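Home | News | Workplace | Standards | Contact

Drollgate adopts floor rules for hand-held gripper work

Last updated: Apr 25, 2020

Drollgate, the automation lab on the Dolthorpe industrial estate, has put in place a written set of rules for staff who record handling tasks with hand-held grippers. The rules take effect at once and cover table layout, cable routing, rest breaks and the way each recording is checked before it is kept.

The 30-page document was drawn up with Boyer, a safety consultancy that has worked with the lab on its fixed robot cells. Until now the recording stations had no rules of their own. Operators followed the general workshop handbook, which was written for fenced machines and says little about a person standing at a table with a gripper in each hand.

Under the new text, every station must carry a number on the floor that can be read from the operator's position. The working position of the table has to be marked with tape, and a table that has shifted off its marks must be put back before work goes on. Both grippers start each recording clear of all objects.

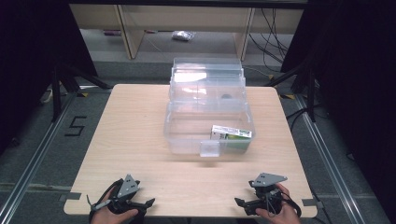 A station marked 5 in black tape, with a gripper in each hand and a clear plastic bin on the table.

Cables take up the longest section. A gripper cable must have enough slack for the operator to reach the far side of the table, but it may not lie across the spot where the operator stands. Power strips are to be kept off the walking route. Loose packaging on the floor is to be picked up between sessions – a point Boyer raised after a walk-through in which two of the stations failed.

Operators may work for up to 2 hours before a break, and they can stop sooner if a wrist or shoulder starts to hurt. Stopping early does not count against the operator's daily total. The lab said its old target sheet, which ranked operators by the number of recordings finished, has been withdrawn.

The rules on checking are stricter than before. A recording in which the operator drops an item is no longer deleted. It is kept and labeled as a drop, so that people who later use the material know what it contains. Recordings that show a face, a badge or a phone screen are removed and the task is run again.

Drollgate reviewed 704 recordings while the rules were being written. The most common fault was a table out of position, followed by a gripper already touching an object when recording began.

Kurnora, which leases space in the same building and runs similar stations, said it will follow the tape and numbering rules but has not yet decided on the break times. Its operators work shorter shifts and rotate between tasks.

The rules will be looked at again in September. Boyer is to carry out spot checks before then, and the lab said the results will be posted inside the building. Printed copies are available at the front desk – the full text is not online.

Comments (4)

benchside
Glad about the target sheet. We had one where I work and people just picked the easy objects all day.

R_Tully
Does the break rule include setup time? Resetting a bin over and over is still work for your hands.

marlow77
Keeping the drops is the right call. Wish they had done it years ago.

gantry_k
Tape on carpet peels up after a few weeks, at least ours did. I hope somebody is checking the marks as well as the tables.

Home | News | Workplace | Standards | Contact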